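Mumeo 巴洛克康塔塔乐句标注集 说明文件

版本 4

概述

Mumeo 收录 18 世纪上半叶独唱康塔塔的乐谱编码与乐句标注，供音乐分析、数字人文和符号音乐处理使用。数据以独唱声部加通奏低音的作品为主，少数带一件或两件助奏乐器（小提琴、长笛或双簧管）。当前版本含 215 首康塔塔，拆分为宣叙调、咏叙调和咏叹调后单独存放。每个乐章一份乐谱文件，一份标注文件。

本集不含录音。需要音频对齐的用户请看后文“与 Olteanu 录音目录的对应”一节。

目录结构

scores/ 乐谱编码，MusicXML 格式，每乐章一个文件
annotations/ 乐句、终止式和低音数字标注，TSV 格式
texts/ 歌词原文，UTF-8 纯文本，保留原拼写
metadata/ 作品清单、来源清单、乐章清单
tools/ 校验脚本和格式转换脚本

文件名由作品编号、乐章序号和乐章类型代码组成，类型代码有 rec（宣叙调）、ario（咏叙调）、aria（咏叹调）和 sinf（器乐引子）。例如 c037_02_aria。作品编号与作曲年代无关，只反映录入先后。

来源与编码

乐谱依据早期印本和手抄本的影印件录入，一首作品只取一个底本，不做多底本合校。底本的馆藏号和页码记在 metadata/sources.tsv 里。底本有明显笔误时，乐谱文件保留原样，改正意见写在标注文件的 note 列。

谱号统一转为现代谱号，原谱号记在 orig_clef 字段。调号保留原样，因此有些小调乐章会比今天的写法少一个降号。临时记号按底本逐音录入，没有补上现代习惯中的小节内延续。做音高统计之前，请先运行 tools/normalize_accidentals，否则降六级和升七级的计数会偏。

法语作品中的不等音（notes inégales）一律按记谱时值录入，不作演奏上的换算。装饰音符号用底本的字形名称编码，同一符号在不同印刷商那里意思未必相同，对照表见 metadata/ornaments.tsv。表里有几处空着，是还没有查到可靠依据的符号。

标注内容

乐句标注按声乐部分划分，起止位置精确到拍。每个乐句有以下字段：

phrase_id 乐句编号
start, end 小节号和拍号
text 对应的歌词
cadence 终止式类型，没有则填 none
key 局部调性
conf 标注者的把握程度，分高、中、低

宣叙调的乐句边界主要看歌词的句法和诗行，旋律线索放在第二位。咏叹调则先看终止式。返始咏叹调只标 A 段和 B 段各一次，反复的 A 段不重复出现在文件里，播放顺序写在乐章清单的 form 列。

低音数字先照底本录入，再另设一列写出推断的完整和弦。推断列用方括号，与底本数字区分开。底本完全没有数字的乐章，只有推断列，统计时建议单独处理。

标注流程

每个乐章由两人分别标注，互不查看对方的文件，完成后用脚本比对。边界相差一拍以内的算一致，取较早的位置。其余分歧交第三人裁定，裁定前的两份文件都保存在 annotations/raw/ 下，方便用户研究标注者之间的差异。

分歧最集中的地方是宣叙调转入咏叙调的衔接处。有的底本在此写明 mesuré 或 lentement，有的只换拍号，有的什么也不写。第 3 版以前的标注在这类位置不够统一，第 4 版已经全部重看过一遍。

歌词

歌词文件保留底本的大小写、标点和旧式拼写，包括 u 与 v、i 与 j 的混用。另附一份按现代拼写整理的文本，行号与原文对应。重复演唱的词只在乐谱里逐音录出，歌词文件中只写一次。

神话人名有多种写法的，统一在 metadata/names.tsv 里给出对照，检索时可以用。

数据划分

训练集、验证集和测试集按作品划分，同一首康塔塔的各乐章不会分到不同的集里。测试集另外避开了与训练集共用歌词的作品，这种情况在当时并不少见，同一首诗常有两三位作曲家谱过。划分清单在 metadata/splits.tsv，若要发表可比较的结果，请不要自行重分。

与 Olteanu 录音目录的对应

Olteanu 目录收有部分作品的商业录音信息。metadata/recordings.tsv 列出对应关系，只写目录条目和曲目号，不提供音频，也不提供下载地址。不少录音使用低于现代标准的音高，对齐前需要自行移调。有的录音删去了宣叙调的若干行，或在咏叹调之间加入器乐曲，这些改动在能核实的范围内写进了备注列。

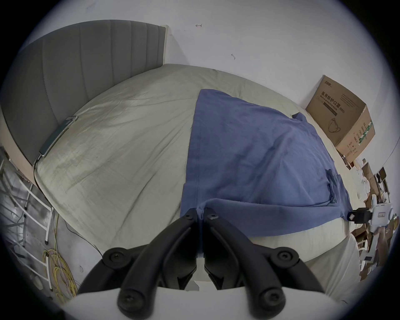

对应表目前只覆盖法语作品。意大利语部分计划在后续版本补上，时间未定。

已知问题

有一批乐章的底本缺页，缺失的小节用空小节占位，标记为 lacuna，乐句编号照常连续。

Celis 转换器旧版会把同一小节内的变拍号丢掉。受影响的多为法语宣叙调，拍号几乎每小节都在变。请使用 tools/ 里附带的脚本，或把 Celis 升级到新版后再转换。

单个标注文件最多 2,000 行，超出的乐章会拆成两份，后缀为 _a 和 _b。读取时要按后缀顺序拼接，校验脚本会检查拼接处的小节号是否连续。

助奏声部的连线在部分手抄本里画得很随意，起止音不清楚。这类连线的编码只供参考，不适合用来研究运弓。

许可与引用

标注、歌词整理稿和元数据以 CC BY 4.0 发布，脚本以 MIT 许可发布。影印件的权利归各收藏机构，本集不再分发。引用时请写明数据集名称和版本号，并在用到具体作品时注明底本。

反馈

发现错误请在 Ukbridge 仓库提交问题，写明文件名、小节号和建议的改法，能附上底本页码更好。每年八月集中处理一次，修正内容写入 CHANGELOG。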